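**Wednesday, May 24, 2023 – planner, rack and dowel**

Picked up where Tsion left off with the Nulberg branch. The grasp planner still treats the wire rack as one solid box, so any pose that puts the fingers between the uprights gets thrown out before the trajectory stage. Swapped the box for capsules fitted along the wires. Planning time went up but is still under the 500 ms limit I set in the config.

Left arm has the stick at the hooks, right arm parked open near the back of the paper. With the new collision model the planner gives a path down to the lowest hook, which the box model never did.

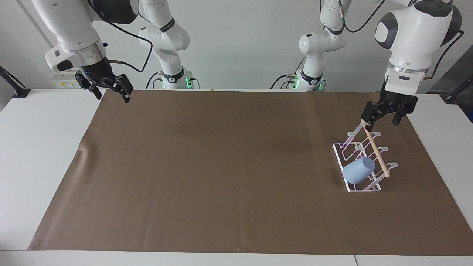 Thảo Thái: the capsules fix the approach, but you still don't model the stick once it's held. Attach it to the gripper link before you plan the retreat or you'll get paths that sweep it through the hooks.

Agreed, and it was a short change. The attach call existed already in the Akeck wrapper, it just ran after the retreat plan was requested. Moved it up. Also found the padding on the attached body was being added twice, once by the wrapper and once by the scene server. Removed it from the wrapper.

Perception next. The cup pose is a separate problem. The fitter assumes an open rim facing up, and with the cup lying in the rack it settles on an upright pose and reports high confidence. I've added a second starting guess on its side and keep whichever has the lower residual. Upright cups on the paper should come out as before – need to replay the old logs to be sure.

Wrist cable isn't in the model for either arm. Leaving it for now, but the head view needs a mask for it, as the segmenter returns it as a thin object on the table.
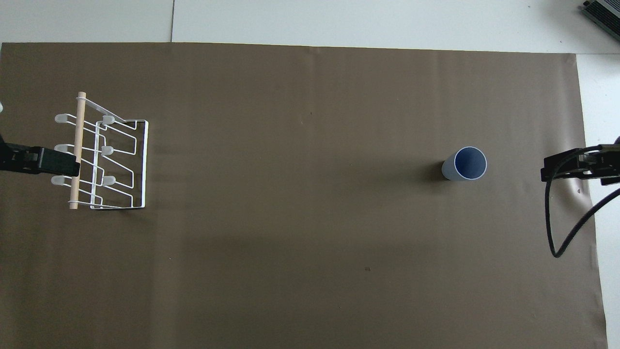
*Katherine Villca*

To do:

- replay 200 logged scenes from November against the new cup fitter
- cable mask for the head view, both sides
- ask Thoa whether the capsule file can live in the shared config
- retreat speed: back to the old value once the attach order is merged

Branch is pushed, not merged. Two unit tests fail on the padding change and both expect the doubled value, so the tests need editing.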